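Plerkow Small Office Network Notes: Data Card

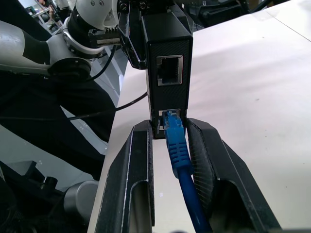 Issue 6, page 20

What this is

A text collection of 175 troubleshooting notes written by people who look after networks in small offices. Sơn Hồ gathered them and Tài Kim did the cleanup. The files are plain text, one note per file, with a short header giving the office size and the complaint as it was first reported.

What it claims, and how far to believe it

The old card called this set "a guide to what goes wrong in small networks." I would not go that far. These are notes from people who chose to write something down, and people mostly write down the odd cases. A cable that got swapped in two minutes rarely made it in. If you count causes in here and call the result a failure rate, you will be wrong.

Roughly 75 of the notes come from a single contractor, Ivden, and they sound like it. Ivden blames the switch first. Maybe the switch was at fault that often, but few of those notes record any test that would rule out the cabling.

Fields

note_id: unique within an issue, reused across issues (yes, really)
office_size: number of desks, self-reported
complaint: the user's words, lightly edited
cause: the writer's opinion
fixed: yes, no, or blank

Treat "fixed" with suspicion. It means the complaints stopped. Two notes marked "yes" are followed by a later note from the same office with the same complaint.

Changes

The Bunon notes were pulled in November after we found they were copied from one another with the office size changed. The Phùng notes stay in for now. I have doubts about the dates in them, and the date column is gone until someone checks.

Corrections go to Tài Kim. Please include the issue number with the note_id.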